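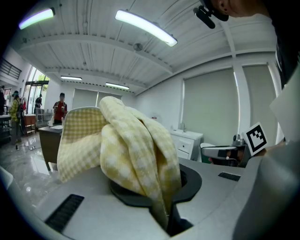

How a Robot Is Shown a Task

By Araba Akolgo
Saturday, December 25, 2021

A robot arm does not know what a cloth is. It has motors, joints and a computer, and the computer needs examples before it can move the motors in a useful way. An example of this kind is called a demonstration. A person does the task, and the movement is recorded.

There are two common ways to do it.

The first is remote control. The person sits or stands near the robot and moves a set of handles. The robot copies the handles. Its joint angles are saved many times each second, along with pictures from its cameras. The method is exact but slow, and beginners often bump into things.

The second way is by hand. The person holds a gripper, a tool with two jaws that open and close like a robot's fingers. A camera is fixed to it. No robot arm is needed. The person picks things up with the jaws and the camera records what the jaws are near. Some grippers carry a square printed with black and white blocks. This is a marker. A computer can find it easily in a picture and work out where that part of the tool is.

Take the job of putting a checked cloth into a machine through a round opening in the top. A box keeps its shape when you lift it. A cloth does not. It folds, twists and hangs over the side, and it looks different each time. The computer must learn that all these shapes are the same cloth. It must also learn to push the cloth down into the hole — and to deal with any part still lying outside.

One demonstration is not enough. At Pralham, where I work, we record a cloth task 200 times before the first test. The person starts with the cloth in a different place each time. If it always started in the same place, the robot would learn only that place.

The recordings are then used for training. The computer looks at a camera picture, guesses the next movement, and compares its guess with what the person did. The guess is corrected a little and the computer tries again. Training for one task takes us 21 hours.

Comments

Teodoro Dumlao: My daughter asks whether left-handed people can do the recording.

Araba Akolgo: Yes. We use both hands for most tasks, with one gripper in each.

Lovely Tagle: i am 9. does the robot get tired

Araba Akolgo: No, but its motors get warm and we stop to let them cool.

Aatos Nurmi: Is the recording done again if the person drops the cloth?

Araba Akolgo: We keep it if they pick the cloth up again with the gripper.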